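Perda de referência na garra após parada protetiva: diagnóstico e recuperação

Aplica-se às células de mesa com garra paralela de dois dedos e controlador Zindeck. Revisão de 29/6/23. Substitui a nota de maio.

Sintoma

Depois de uma parada protetiva durante o fechamento, a garra volta a aceitar comandos, mas a abertura informada pelo controlador não corresponde à abertura real. O desvio costuma ser de 11 mm, sempre para o lado fechado. O programa segue sem alarme e o erro só aparece na pega seguinte, quando os dedos encostam na peça antes do ponto previsto ou fecham fora dela. Com tecido o problema demora mais a ser notado, pois o material cede e o sensor de força não acusa contato.

O primeiro registro é da unidade de Filville, com 535 ciclos desde a última referência. Em Villanueva o mesmo desvio apareceu aos 3,320 ciclos (valor copiado do log, vírgula como separador de milhar). O número de ciclos, portanto, não serve de critério.

Causa

A parada corta a alimentação do motor da garra antes que o contador do encoder seja gravado. Na religação, o controlador carrega o último valor salvo. Kenneth Macaraeg reproduziu a falha cortando a alimentação a menos de 210 ms do início do fechamento. Acima desse intervalo a gravação termina e a referência se mantém.

Antes de começar

Passe a célula para modo manual com velocidade reduzida. Confirme com quem estiver do outro lado da mesa que ninguém vai entrar no alcance dos braços. O botão de emergência deve ficar ao alcance de quem segura o terminal. Não force os dedos com a mão enquanto o motor estiver energizado.

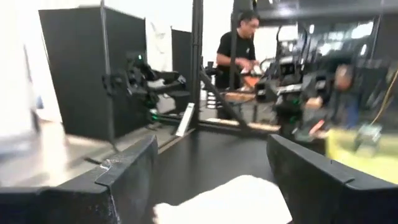 Procedimento

1. Salve o log da parada. A religação apaga o buffer e, sem ele, não há como saber em que ponto do fechamento ocorreu o corte.

2. Afaste o braço na vertical até os dedos ficarem livres de qualquer material. Se houver tecido preso, abra a garra pelo comando de jog, em passos de 1 mm, e retire-o com o motor desligado.

3. No menu Garra > Serviço, anote a abertura informada. Meça a abertura real com paquímetro, entre as faces internas, junto às pontas.

4. Diferença de até 0,5 mm: encerre aqui e devolva a célula à operação. Diferença maior: continue.

5. Execute Referenciar com a garra vazia. Os dedos abrem até o batente mecânico e voltam à posição de repouso.

6. Repita a medição do passo 3. Se o desvio persistir, verifique o parafuso do acoplamento do encoder antes de tentar outra referência.

7. Rode três ciclos em vazio e um com peça, ainda em velocidade reduzida.

Correção provisória

Enquanto a Plostport não libera o firmware corrigido, inclua a chamada de referência na rotina de rearme, com o braço na posição de recuo. O rearme fica mais longo. Jericho Ignacio mantém o trecho de código no repositório da célula, pasta garra/rearme.

Não altere o limite de força para compensar o desvio. Isso foi tentado em Villanueva e resultou em um dedo trincado.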